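Open day at Bronthorpe

We got to the Bronthorpe open day late and found the back of a long line for the Ziritz cell, two arms in a white booth learning the gift bag trade. The host said 200 people had been through by noon. Most of them, I think, were still standing in front of me.
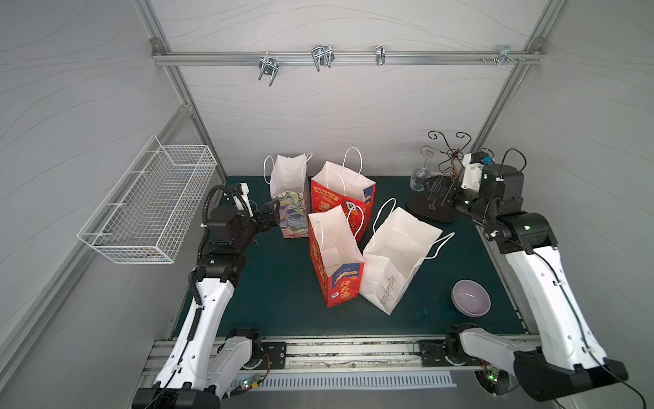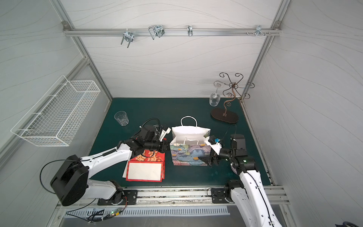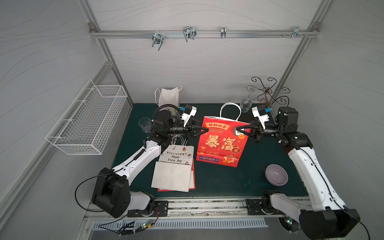 Gift bags and two arms in the Ziritz cell. The red bag between the grippers in the last picture says RICH.

The Zesel folks, who wrote the software, claim 1632 practice runs so far and want 2000 before spring. I have wrapped presents since childhood and can't report that kind of dedication.

Questions were taken at the end — mostly about price, which got a smile and a brochure. Bodin hosts the next one in February. Coffee is promised, parking isn't.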